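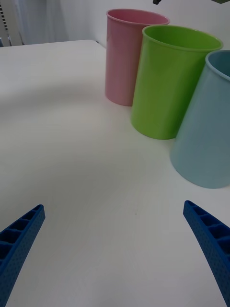
I have been meaning to write up our trip to the Melluritz open house ever since we got back in April, and every time I sit down to do it I end up telling somebody about it on the phone instead, so here goes.

For anyone who hasn't heard me go on about it already, Melluritz makes plastic tableware and the storage things that go with it. Cups mostly, plus bowls, trays and crates. If you ever ate lunch at a summer camp there is a fair chance you drank your juice from something very much like what they make. They open the doors to visitors once in the spring, you sign up ahead of time, and then you get the whole morning. It was a drive of 82 miles each way for us, and my sister Mitali (Mitali Kumarasinghe, for those of you who know her from the quilt swap) brought enough sandwiches for a drive of four times that.

We got there a little before nine and parked behind a long low building that could have been a school. Coffee was in the front hall, and it was good coffee, too, with a plate of those thin almond cookies I can't leave alone. There were 94 people signed up and they split us into smaller groups by the color of the sticker on your name tag. Ours was led by Raluca Vasiliu, who has been with the company long enough to remember when they only made flowerpots. She talks fast and walks faster!

The first stop was the pellet store, where the raw plastic comes in. I had pictured powder, I suppose, but it's more like lentils. She let us run our hands through a tub of it, and Mitali would have stayed there all day. Then came the molding hall, which was loud and warm and smelled a bit like a new shower curtain. You stand behind a yellow line and watch the molds close and open, close and open, and out come the cups. I asked how they keep them from sticking together when they're stacked, and the answer had to do with a little ledge on the inside, low down, that stops one cup from sliding all the way into the next. I went home and looked at my own cups and only half of them have it, and those are the half that come apart without a fight.

What I liked best was the color room, though, and I could write the whole page about that. It's a plain, bright room with white tables, and it's where they decide what the new season is going to look like. The trouble with choosing a color for a cup, Raluca told us, is that you can't do it from a flat chip. A cup is round, it has an inside that is always darker than the outside, and it has a rim that catches the light all on its own. So they make up sample cups and stand them next to each other, and then people come and look at them, in the morning and again late in the day.

The line they're working on now is called Pistinico. I'm a sucker for that soft pastel pink, the kind you used to see on bathroom tile, and I said so. Mitali went straight for the lime green, which surprised me not at all (you should see her front door). The pale blue, a little on the gray side, was the quiet one of the bunch, and the more I looked at it the more I thought it was the one I'd really want to live with. They're all the same simple shape, wider at the top than at the bottom, with a rolled rim. I do like a rolled rim on a plastic cup. The sharp-edged ones always make me feel like I'm drinking from a measuring scoop.

A man in our group, Hakim Rahman, runs the kitchen at a day camp and had come with actual business in mind. He wanted to know about the dishwasher, and about whether the pink would pick up stains from tomato soup, and he got long and patient answers to both. He was thinking of ordering 400. I was thinking of ordering six, and I felt a bit silly until Raluca said most of their mail orders are for six.

After the color room we were given a break, and by then it was well past eleven and everyone was ready to sit down. They'd put out cold drinks from all over.

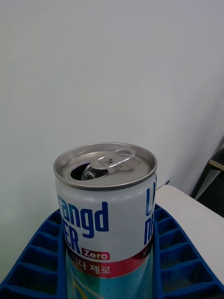

I had one of the Korean ones, a zero kind, with a red band on it and that nice turquoise toward the bottom, and I'm afraid I picked it entirely for the can. I've been looking for it at home ever since and haven't had any luck at our grocery store, so if any of you know a place, please write to me.

The blue racks are another thing worth telling you about. They're divided up into square cells, like an ice cube tray for giants, and I fell a bit in love with them. Mitali started planning on the spot how she would use one for her thread, and I kept thinking about seedlings, and then about Christmas ornaments, and then about the drawer in my kitchen that we do not discuss. Kamarul Latuheru, who looks after the storage side of things, was very sweet about it and wrote down the sizes for us on the back of a name tag.

The last part of the morning was the shop, where they sell seconds for very little. I spent $126, which is more than I had promised my husband. Six pink cups, six blue, a stack of bowls, two trays with a handle at each end, and a crate that just barely fit in the back seat next to the cooler. Mitali got her green ones and has already lent them out for a birthday party.

If you want to go next spring, sign up early and wear flat shoes, and leave your big bag in the car, as they'll make you check it at the front hall anyway. There is a bathroom by the coffee and another past the shop. We ate the rest of the sandwiches in the parking lot with the doors open and were home by three.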